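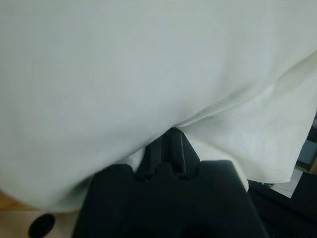

Shayne Gilchrist keeps the rules for her robots on two sheets of paper, and she does not like when people call them guidelines. "A guideline is something you read once," she told me when I visited the workshop in Wivville. She is responsible for safe practice in a small group that teaches robot arms to handle textiles. Her first rule about cloth concerns the grip. The two fingers must be pressed close together, with the fabric gathered in a small peak at the tips, before the operator may start any lift. If the cloth lies over the shoulders of the gripper, as it often does with a big white sheet, the operator must slow down.

I asked why cloth needs its own rules, when it is so soft and light. She answered that this is exactly what new operators think. "With a metal part you know where it ends. With a sheet you don't know. The hem can hang over something that you forgot on the table."

The second sheet is about the table. Small objects must be taken away or written in the log before the session. Gilchrist admits that this rule is broken more than any other, also by herself.

Magnus Shearer came to the group in December from Schnyder, where he wrote work instructions for packing lines. He is the one who wanted numbers. In his version, an operator works for 60 minutes and then must stop for 12. "I was not popular in the first weeks," he said. "People want to finish the task they have in their hands." He also asked that every failed grasp is kept in the record with the good ones. At the time of my visit the group had almost 1,000 recorded grasps of sheets and towels, and 316 of them were marked as failed.

Gilchrist was against the break rule at first - she found it too strict for experienced people. She changed her opinion after she read her own logs from the late afternoon. "My notes were getting shorter and shorter. One of them said only 'again'."

They still disagree about the emergency stop. Shearer wants it tested before each session, and Gilchrist thinks once in the morning is enough if the same person stays at the station. For now they follow Shearer's way, and the test is the first line in the log.

A partner group, Kundano, has asked to use the two sheets in its own laboratory. Shearer is preparing a copy for them, with the names of the local stations taken out. Gilchrist wants to add one more line before it goes, about who is allowed to pull the cloth free by hand when the fingers are closed. "Only the operator," she said. "And only after the arm is stopped."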